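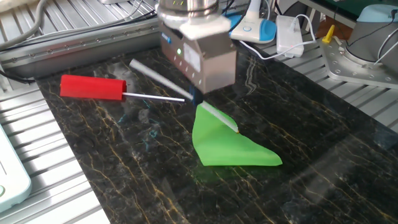 돌 위에서 얇은 것을 다루는 사람들

대리석 상판은 원래 허세를 위한 물건이다. 집을 보러 온 손님이 손바닥으로 한 번 쓸어 보고 "어머, 진짜 돌이네" 하면 제 할 일을 다 한 셈이다. 그런 돌을 작업대로 쓰겠다는 사람이 늘고 있다. 그것도 빵 반죽이나 초콜릿이 아니라 색색의 얇은 시트를 오리고 붙이고 굴리려고.

케틸 블뢴달(Ketill Blöndal)의 작업실 '나디아(Nadia)'는 전에 욕실 자재를 팔던 자리에 있다. 간판은 바꿨지만 문 손잡이는 아직 수도꼭지 모양이다. 블뢴달은 비치는 색 시트를 겹쳐 창에 거는 장식을 만든다. 스테인드글라스를 하고 싶었는데 납땜이 무서웠다고 한다. 유리도 무서웠다고 한다. 그렇게 무서운 것을 하나씩 빼고 나니 얇은 시트가 남았다.

그의 작업대에는 검은 돌판이 올라가 있다. 금색과 호박색 줄무늬가 가늘게 지나가는, 호텔 로비에서 괜히 발소리를 죽이게 만드는 그런 돌이다. 주방 업체가 싱크대 구멍을 엉뚱한 데 뚫을 뻔한 판을 싸게 넘겼다는데, '뻔한' 정도로 왜 값이 내려갔는지는 끝내 설명을 듣지 못했다. 돌판은 혼자 들 수 없다. 둘이 들어도 한 명은 후회한다.

왜 하필 검은 돌이냐고 물었더니 블뢴달은 연두색 조각 하나를 떨어뜨렸다. 종잇장 같은 것이 바닥에 닿자 바로 옆 돌에 초록빛이 희미하게 번졌다. 흰 책상에서는 색이 곱게 보이지만 가장자리가 어디까지인지 헷갈리고, 나무 책상에서는 무슨 색을 올려도 간장에 한 번 담근 것 같단다. 검은 돌은 조각이 놓인 자리를 숨겨 주지 않는다. 먼지도 숨겨 주지 않는다. 그는 일하는 시간의 절반을 닦는 데 쓴다고 했는데, 내가 지켜본 오후에는 절반이 조금 넘었다.

광택 나는 돌은 조명도 그대로 되비춘다. 처음 앉은 사람은 반사된 불빛을 조각으로 알고 집으려 든다. 나도 두 번 그랬다. 블뢴달은 못 본 척했고, 세 번째에는 조명을 옆으로 돌려 주었다. 친절이었는지 그만 웃고 싶어서였는지는 모르겠다.

얇은 시트의 진짜 문제는 손가락이다. 사람 손은 따뜻하고, 기름지고, 자기가 섬세하다고 믿는다. 시트 입장에서는 셋 다 재앙이다. 그래서 이 동네 사람들은 긴 막대를 쓴다. 끝으로 살짝 눌러 두거나 밀어서 방향을 바꾼다. 꼬치, 뜨개바늘, 붓의 반대편, 붓을 잃어버린 붓대까지 저마다 신봉하는 막대가 따로 있다. 하프토르 스토우고르(Hafþór Stougaard)는 막대만 21개를 가지고 있다. 쓰는 건 두 개다. 나머지는 언젠가 쓴다고 했다. 나는 우리 집 케이블 상자를 떠올리고 입을 다물었다.

스토우고르는 블뢴달의 수강생으로 시작해 지금은 경쟁자 비슷한 것이 되었다. 삼각형만 만든다. 반듯한 삼각형 말고 한쪽이 길게 빠지고 한쪽이 뭉툭한, 누가 급히 찢다 만 것 같은 삼각형이다. 그는 이걸 '정직한 모양'이라고 부른다. 블뢴달은 '자를 안 쓴 모양'이라고 부른다. 두 사람은 4월에 크라메르(Kramer) 거리의 벼룩시장에 나란히 좌판을 폈고, 더 많이 판 쪽은 옆자리의 잼 장수였다.

다음은 롤러다. 붙인 시트를 평평하게 눌러 주는 도구인데 전용 제품은 값이 사악하다. 공예 용품점 베보베오(Bevoveo)에 가면 손잡이에 가죽을 감은 롤러가 벨벳 주머니에 들어 있다. 블뢴달은 페인트 가게에서 산 것을 쓴다. 손잡이가 커서 잃어버릴 수가 없고, 잃어버려도 울지 않는다. 요령은 가운데서 바깥으로, 숨을 참고, 한 방향으로. 숨을 참는 건 기술적으로 필요하단다. 재채기 한 번에 오후 치 조각이 냉장고 밑으로 들어간 적이 있다고 했다. 몇 장은 아직 거기 있다.

돌판의 단점은 길게 쓸 수 있다. 겨울에는 팔꿈치가 시리다. 칼을 대면 칼이 진다. 레몬이나 식초가 닿으면 광이 죽으므로 점심 도시락은 다른 데서 먹어야 하는데, 블뢴달의 작업실에는 다른 데가 없다. 그는 의자에 앉아 무릎에 도시락을 올려놓고 돌을 바라보며 먹는다. 돌이 주인이고 사람이 세입자다.

집에서 해 보겠다면 큰 판부터 사지 않기를 권한다. 한 변이 600밀리미터쯤 되면 이미 가구다. 이사 견적서에 따로 한 줄이 생긴다. 석재상 구석에 세워 둔 자투리면 충분하고, 모서리만 갈아 달라고 하면 된다. 밑에는 고무나 펠트를 깐다. 식탁에 그냥 올렸다가는 식탁이 먼저 작품이 된다. 닦을 때는 물기를 꼭 짠 부드러운 천, 그다음 마른 천. 유리 세정제로 닦는 사람도 있다는데 블뢴달 앞에서는 말하지 않는 편이 좋다.

시트는 색을 욕심내지 말고 초록과 노랑 계열로 시작하는 편이 쉽다. 파랑은 검은 돌 위에서 자꾸 사라지고, 보라는 사라진 줄도 모르게 사라진다. 겹쳐 볼 때는 최대 15장까지라고 페트네스(Fetness) 공방의 안내지에 적혀 있던데, 그쯤 되면 무슨 색을 썼든 진흙색이다. 세 장에서 멈추는 사람이 오래 한다.

돌아오는 길에 나도 자투리 하나를 샀다. 버스에서 무릎에 올려놓고 앉아 있으니 옆자리 승객이 비석이냐고 물었다. 도마라고 대답했다. 지금 그 돌은 부엌 창가에 있고, 위에는 아직 아무것도 오리지 않은 초록 시트와 귤이 두 개 있다. 귤은 치워야 한다. 산성이다.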